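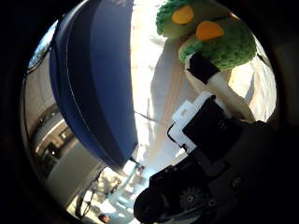
Reading time: 2 min

4. Setting up cabin alerts

Skeltetti can watch a sailing for you and send a message when a cabin opens up or its fare changes. You need a confirmed account and the sailing code from your search results.

4.1 Create an alert

1. Open the sailing and select Watch.
2. Choose a cabin type: inside, oceanview, balcony or suite.
3. Enter the deck range. Leave both boxes blank to include every deck.
4. Set the smallest fare change that should trigger a message. The default is $200 per cabin.
5. Select Save. The alert shows as Pending until the next fare update.

Note: Fares are compared per cabin, with port fees included. A fare quoted per person elsewhere will not match.

Caution: An alert does not hold a cabin. Only a deposit does that, and the cruise line sets the deadline.

4.2 Sailings with more than one start port

Some routes, such as the Jerport to Gidier loop, can be boarded at either end. Each start port has its own sailing code – watch both if you can board at either.
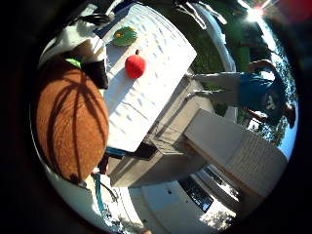 Nanami Sakamoto wrote to the help desk that she had watched only the Gidier code and missed a balcony cabin released under the Jerport one. She asked whether a single alert could cover both. It cannot in the current version. Use Copy alert and change the code.

4.3 Limit the number of messages

1. Go to Account, then Messages.
2. Set Daily limit. The highest value is 500.
3. Turn on Group by sailing to receive one message for all cabins on the same ship.

Alerts above the limit are kept in the log for 2 days and then deleted. 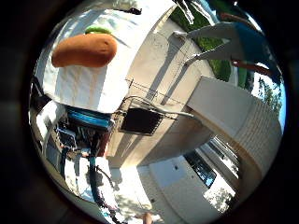
The log can be exported from the same page. Select Export, pick a date range and choose CSV. Files are limited to 2000 rows – split longer ranges by month, for example April on its own.

Note: Times in the export are ship time. Times on screen follow your account setting.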